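**Hand-held demos: how many before the policy stops being embarrassing?**

**tuckerbag_rig** · 7 Apr 2024
We're collecting for the Umau set, small-object sorting, two grippers, one very patient operator. The plan says 200 demos per object. My wrists say otherwise. Anyone trained on fewer and lived?

**Sellel**
Depends what you vary. I did over 200 in March with everything in the same spot and got a model that was brilliant at that spot. Move the object a thumb's width and it grabbed air, with great confidence.

**tuckerbag_rig**
We shift things between takes. White table, clear-lidded box with the blue base, and the see-through red cylinder, which I suspect will be my villain.
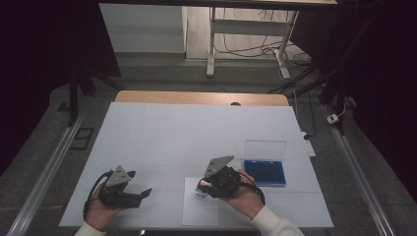
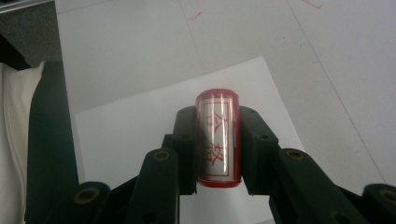
Virág reckons we should drop anything transparent until the opaque stuff works, as mixing the two early only muddies the training and you end up blaming the wrong one.

**Hivamgate**
Disagree with that. Leave it out and you'll be re-recording the lot in a month. Keep it in, but log it under its own tag so you can pull it later.

**Sellel**
Tags, sure. Ours were labelled "good", "good2" and "maybe good". Bit of colour in the metadata, not much use.

**tuckerbag_rig**
Keeping it in, then. I'll do four positions per object and post the failures.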